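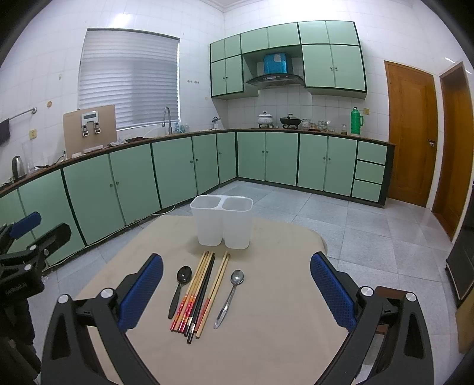
Chopsticks, two spoons and the empty holder on the beige cloth.

December 26, 2019

Quiet building, half the lights off, and I finally have the time to write up the move properly. Rowena has been after me for weeks to put it in the shared notebook so people stop asking me the same things in the hallway, and she's right, as usual.

So: I'm leaving the bench side at Dalletti and going over to sales engineering at Cokia, out west. Four years and a bit here. I know a few of you think it's a strange jump (Maksym, I saw your face), but I've been sliding toward it ever since the Marchuk demo, when I got to sit in a room with people who wanted to buy the thing and hear what they thought it did. I came home from that and couldn't sleep, I was so full of it!

Notes on how the search went, for anyone thinking of something similar:

Started a list in a spreadsheet, 90 companies, which was far too many. I wrote to perhaps a third of them and got a real answer from a handful. The letters that worked were the short ones where I described one customer call from start to finish. The long ones about my background, which I was so proud of, went nowhere at all.

Bohdana read every draft of my resume and crossed out most of the adjectives. If you can get her to do this for you, bring pastries and say thank you a lot. She also made me move the Bovora project to the top, even though it's older, and two interviewers asked about it within the first five minutes.

The practice calls with Tùng were the most useful part. He played a grumpy plant manager and would not let me talk about features. We did them in the small meeting room after hours, and I still have the page where I wrote "ask, then be quiet" in capital letters. I'm bad at the quiet part. Anyone who has shared a desk with me knows.

Pay: base is a little lower than here, with commission on top. I asked for more and got a moving allowance instead, roughly $1,203 after tax by my own arithmetic, which will cover the car and not much else. Should have asked about it at the first call. I left it until the offer was in writing and felt awkward the whole time.

Handover, where it stands today:

Test logs for the second rig are all in the blue binder, up to run 100. Anything later is only on the shared drive, and I still need to print it. The naming changed halfway through and I've put a note inside the cover.
Supplier contacts went to Sheila. She has the phone numbers but not the back story on the late order, so I owe her half an hour.
Calibration schedule: Rowena has it. Next one falls in the second week of the new year.
Customer questions: Maksym takes these from now on. He says he doesn't like the phone. He's good on the phone.
Open item: the password for the old ordering account. I've tried everything I remember. Asked IT, waiting.

Things I'd like to get done before I go, if the days hold out: clean my drawer, finish the training sheet for new people (it's two pages now and wants to be one), and have a proper talk with Bohdana about whether she wants to apply for my spot. I think she should. I've told her so twice and she changes the subject, so I'm putting it in writing where she'll find it.

Also Sheila asked what I'd tell someone just starting here. I'd say go along on customer visits early, even if you only carry the bags. I waited until my third year and wish I'd asked sooner.

Tomorrow: print the logs, call the movers back, sit down with Sheila.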